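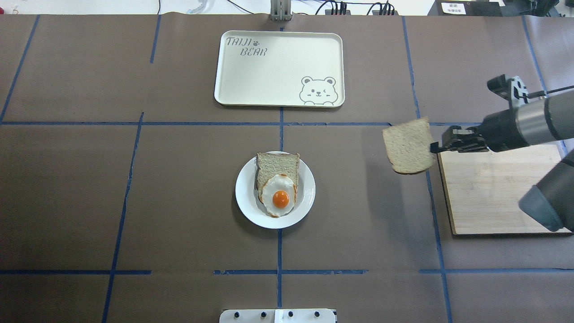 Work table, brown paper and blue tape

About Gavura Insulation

Gavura Insulation is a residential insulation and air sealing contractor. We work on attics, exterior walls, basements, crawl spaces and rim joists, in houses that are already built and in houses still going up. Our office and shop are in Clesley, and we cover Clesley, Verbeke, Onen and the county roads between them.

The company is owned and run by Gleice Tavares. She started out as a helper on a blowing crew, moved on to estimating, and bought the business when the previous owner retired. She kept the name, the phone number and most of the crew. If you call for an estimate on an attic or a crawl space, she is usually the person who comes out to look at it.

What we do

Most of our work is attics. A typical older house in Verbeke has a few inches of settled insulation on the attic floor, gaps around the plumbing stack and light fixtures, and a pull-down stair with nothing over it. We seal the gaps first, put in baffles at the eaves so the soffit vents stay open, build a dam and an insulated cover for the hatch, and then blow in new material to the depth on your contract. We staple depth rulers to the framing where you can see them from the hatch. Please look at them before you sign off on the job.

We dense-pack existing walls with cellulose. This is done by drilling a hole in each stud bay, usually from the outside with a course or two of siding removed, and filling the bay through a hose. When the siding can't come off without damage, we drill from the inside and plug the holes. We leave the plugs patched and ready to sand. We do not paint.

In basements and crawl spaces we insulate the rim joist and foundation walls, lay ground cover, and seal the seams. We do not do drainage work or install sump pumps. If there is standing water in a crawl space, that has to be taken care of before we can start, and we will tell you so at the estimate.

For new construction we install batts, blown-in and netted systems, and we coordinate with the builder for inspection. We ask for the schedule as early as possible. The window between rough-in inspection and drywall is short, and we would rather not be the trade everybody is waiting on.

What we don't do

We get calls for these often enough that it seems worth listing them. We don't install or service furnaces, air conditioners or water heaters. We don't replace windows. We don't remove asbestos or vermiculite, and if we find material in your attic that looks like vermiculite we stop work and ask you to have it tested by a lab. We don't treat for mold or pests. We will remove old insulation that has been soiled by mice or squirrels, but only after the animals are out and the entry points are closed.

We also don't sell door to door. If somebody comes to your house and says they are with Gavura, please call the office.

How an estimate works

Estimates are free within our service area. Plan on about 90 minutes for a whole house, less if it's just the attic. We need to get into the attic and the crawl space or basement, so please clear the closet under the hatch if that's where yours is. We measure, take notes, and look for things that affect the job, such as old wiring, bath fans that vent into the attic, and recessed lights that aren't rated for contact with insulation.

You get a written price by email. It lists each area of the house separately, with the material, the target R-value and the cost, so you can do one part now and another part later. The price is good through the end of the following month. We don't have a same-day discount and we won't ask you to sign anything at the kitchen table.

If you heat with gas, oil or wood, we will ask about your equipment. Tightening up a house can change how a chimney or flue drafts. We test for this before and after air sealing. If a unit fails the test before we start, we hold the job until a heating contractor has looked at it -- this comes up more than people expect, mostly with older water heaters.

The crew

We run 2 crews. One does attics and walls and the other does crawl spaces, basements and new construction, and they trade people back and forth as needed. Everyone who works in your house is on our payroll. We don't use day labor and we don't sub out the blowing.

New hires spend their first weeks feeding the machine and cleaning up. After that they go into attics with a lead installer, and they don't work alone until the lead says so. It is hot, dusty, cramped work and it isn't for everyone. People who stay tend to stay a long time.

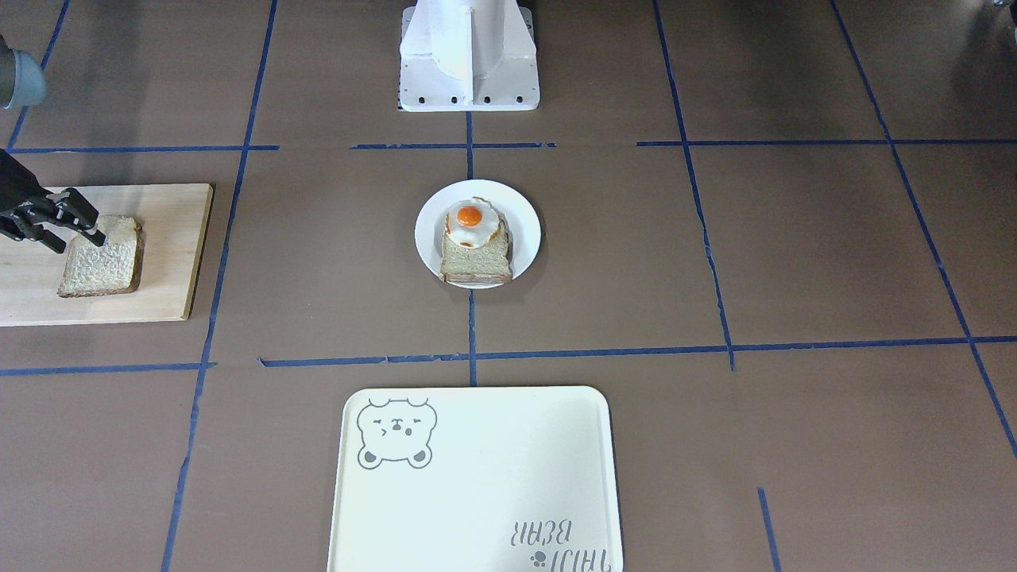
Slice of white bread on a cutting board

What to expect on the day

The truck needs to park within hose reach of the house. Please leave us the driveway or the curb in front. The blower runs off the truck, and it's loud. If you have a dog, or someone in the house who works nights, you may want to make other plans for the day.

We put down floor protection from the door to the hatch and hang plastic around the opening. A straightforward attic takes one day. Dense-packing the walls of a two-story house takes several, depending on the siding. We vacuum before we leave, but fine dust can settle for a day or so afterward, and it's a good idea to change your furnace filter that week.

Someone over 18 needs to be home at the start and at the finish. You don't have to stay in between.

Scheduling

Our busy season runs from the first cold snap through the end of winter. If you call in January you will probably wait. April is a good time to have the work done -- attics are still comfortable to work in, and you'll have the insulation in place for summer. We don't schedule attic work in the afternoon during hot spells. On those days the crew starts early and comes down by lunch, so a one-day job may turn into two mornings. The price doesn't change.

Warranty and paperwork

We warranty our labor for 10 years. That covers settling below the contracted depth, plugs that come loose and air sealing that lets go. It doesn't cover areas that another trade has disturbed, which happens a lot when somebody runs a new cable or replaces a bath fan. If you're having that kind of work done, call us afterward and we'll come and level things out for a small charge.

At the end of the job you get an invoice, an insulation certificate showing material and installed depth, and the draft test results where we did a test. Keep these with your house papers. Utilities and lenders sometimes ask for them, and so do buyers. We keep our own copies and can send you another set if yours get lost.

We carry liability insurance and workers' compensation. Certificates are available from the office.

Service area

Clesley and Verbeke are in our regular area, along with the townships on either side of the river. In Onen we come out 2 days a week, so estimates there can take a bit longer to arrange. North of Onen we take larger jobs only. If you aren't sure whether you're in range, ask.

Contact

The office is open Monday through Friday, 8 to 4. Messages left after hours are returned the next business day. You can also use the form on the Contact page. Please include your street address, the approximate age of the house, and what kind of heat you have. Photos of the attic are helpful if you can take them safely from the hatch. Please don't walk out onto the joists to get a better one.

Page last updated Oct 4, 2019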